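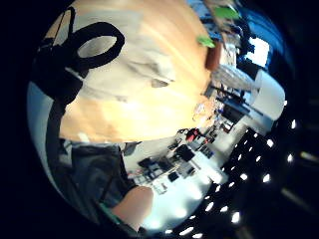
手持夹爪端相机视角，木桌面上有一块揉皱的浅色布，左上方为黑色线缆。

线缆应当写进故障树

Dernum 的故障报告于2018年2月22日定稿，结论一栏写的是“操作员动作不规范”。我参加了复核，在结论上签的是保留意见。以下是理由。

先说故障本身。Trilluveck 机械臂在回放一段手持示教轨迹时，夹爪末端没有停在布袋上方，继续向下压到桌面，力矩超限后触发保护性停机。夹爪一侧指尖变形，腕部法兰的定位销被剪断，没有人受伤。回放时围栏内无人，这一点各方没有争议。

轨迹本身也查过了。出问题的一段长1952帧，前半段位姿与参考值吻合，从中段某一帧开始，右手的竖直方向读数出现阶跃，此后偏差保持不变，直到结束。滤波器把阶跃抹平成一段斜坡，于是后面的检查程序没有报警。机械臂忠实执行了一条错误的轨迹。

读数的阶跃有明确的物理来源。Amirhossein Tabrizi 拆开右手的传感器支架，发现标记立方体与底座之间的卡扣已经松脱一齿。他用弹簧秤沿出线方向拉线，重复了几次，卡扣每次都在同样的位置跳齿。立方体一旦转过一个小角度，姿态解算出来的夹爪中心就跟着偏。换句话说，线缆受拉，标记移位，坐标出错，末端下压，这条链条上每一环都能单独复现。

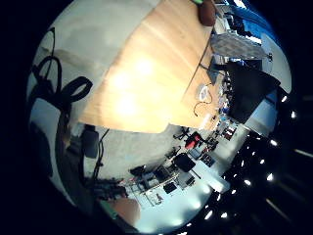
报告把第一环归到操作员头上，依据是作业规程里有一句“动作过程中应避免牵拉线缆”。这句话我反复读过，认为它不能作为判定依据。它没有给出允许的拉力，没有给出线缆应留的余量，也没有规定由谁在什么时候检查。操作员双手都装着设备，视线在被抓取的物体上，线缆从前臂一侧垂下去，搭在桌沿上。要求他同时监视身后的走线，等于把一个机械设计问题转成注意力问题，而注意力在连续作业中必然会下降。

支持原结论的同事提出过一个数据：同一批采集共有200多段轨迹，事后复算，带有同类阶跃的是34段，大多集中在少数几名操作员名下。他们据此认为个人习惯是主要因素。我的看法相反。那几名操作员分到的任务以软物为主，需要把手伸到桌子远端再折回，行程最长，线缆余量最小。把任务类型作为分层变量重新统计，人员之间的差异就基本消失了。报告附录里有全部原始数据，这一步计算不复杂，正文却没有做。

另外，34段里有33段没有造成后果，原因只是它们尚未被回放，或者偏差方向朝上。用“绝大多数没有出事”来说明风险可以接受，在统计上站不住。偏差的正负号取决于卡扣朝哪边跳，与任何防护措施无关。
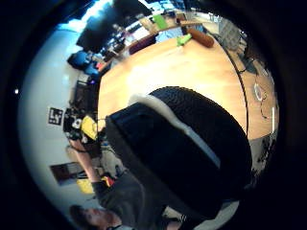 再看检测环节。立方体各面的相对位置是已知量，立方体与夹爪之间的相对位置却默认为常量，只在装配后标定一次。软件每帧都会计算重投影误差，可是这个误差只反映标记面自身拟合得好不好。立方体整体转动时，各面仍然彼此一致，误差照样很小，界面上显示的状态照样是绿色。操作员看到绿色，继续采集，这是合理行为。一个在故障状态下保持绿色的指示，比没有指示更糟，它会让后面每一道人工检查都降低力度。

Golestani 小组在去年12月的评审中提过这个问题，建议每段采集开始前，让夹爪尖端触碰桌面上的固定基准点，用触点坐标核对手眼变换。建议被记录为“低优先级”，理由是每段会增加三秒左右的操作时间。现在指尖和法兰都要更换，停机期间没有任何数据进来，当初省下的时间早已赔了回去。我提这件事不为追究谁当时投了反对票，评审表上的优先级栏本来就缺少“漏检后果”这一项，评分的人没有地方可以填。

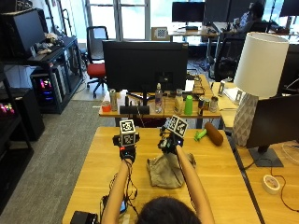

整改措施我主张分三层，而且次序不能颠倒。

第一层是机械。线缆在到达支架之前必须先有一个固定点，固定在前臂绑带上，使拉力由绑带承受，支架一侧保留松弛段。卡扣改为螺钉加定位销，拆装慢一些可以接受。

第二层是校验。恢复基准点触碰，每段开始和结束各做一次。只做开头的一次，可以发现上一段遗留的偏移，发现不了本段中途的跳变。首尾两次读数之差超过阈值，整段作废，不允许人工放行。滤波之前的原始位姿也要做阶跃检测，平滑处理不得放在检测前面。

第三层才是规程和培训。“避免牵拉”一句应当删去，换成可以测量的要求：手臂伸至任务最远点时，松弛段仍须保持下垂。布线完成后由另一人检查并签字。

有人会问回放端为什么不设桌面高度限位。应当设，Kutis 控制器也支持，但它只能拦住向下的偏差。水平方向偏了，末端照样会撞上旁边的物件，限位面不可能围着每一件东西画一圈。限位是最后一道防护，报告若以它作为主要整改措施，前端的错误数据仍会进入数据集，并在将来以别的形式出现。那34段轨迹目前只是打了标签，尚未从共享目录移走，这件事应当在更换法兰之前办完。

我的保留意见附在报告末页，所要求的改动只有一处：把“操作员动作不规范”改为“支架无应力释放，且软件无法检出标记体与夹爪的相对位移”。结论这样写，采购、结构和软件各有一项任务要领。按现在的写法，领到任务的只有操作员。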